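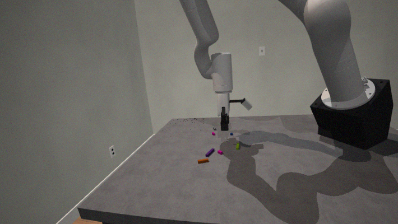 Simulação, bancada de triagem: garra junto ao tampo, com blocos e cilindros pequenos por recolher.

Arrumação de peças pequenas: ponto de situação

A questão que a Harnari nos pôs em setembro era simples de enunciar: pode um braço com garra paralela arrumar, sem ajuda, o que fica espalhado numa mesa ao fim do dia? O caso doméstico são os brinquedos; o de oficina são pinos, calços e sobras de corte. Para o braço, o problema é o mesmo.

Sharon Kombo e Salim Minja correram 400 ensaios em simulação, com posições iniciais sorteadas. Um ensaio só conta como completo quando todas as peças ficam na caixa de destino. Completaram-se 173. A falha mais frequente foi a preensão de peças deitadas: a garra desce com a orientação errada, toca na aresta e a peça roda. Nos cilindros de pé o erro é raro. Seguem-se as colisões com peças vizinhas, 54 ensaios, quase todas com objetos a menos de uma largura de dedo uns dos outros. 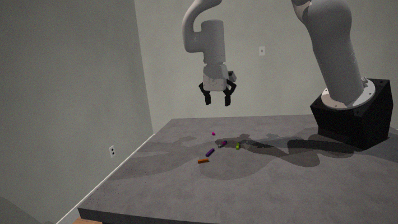
Simulação: garra aberta acima da mesa. As barras roxa e laranja, deitadas, são do tipo que mais falha.

O tempo também pesa. A mediana dos ensaios completos foi de 34 segundos por peça, incluindo o replaneamento. Uma pessoa limpa a mesa inteira nesse intervalo. Mwanaisha Lukumay defende que a comparação é injusta para trabalho noturno, em que o tempo é barato; Erick Waweru responde que uma célula que para a meio da noite custa mais do que a que nunca arrancou. A discussão continua.

Resta a passagem ao equipamento real. O modelo de atrito usado é uniforme para todo o tampo e não há desgaste nas pontas dos dedos -- duas simplificações que favorecem o resultado. A oficina de Brevcombe cedeu uma bancada para repetir a série com peças verdadeiras, e o estimador de orientação do projeto Justero será trocado antes disso.

Até lá, a resposta à Harnari mantém-se: para peças afastadas e de pé, sim, com supervisão; para o resto, ainda não. Os registos dos ensaios podem ser pedidos a Salim Minja.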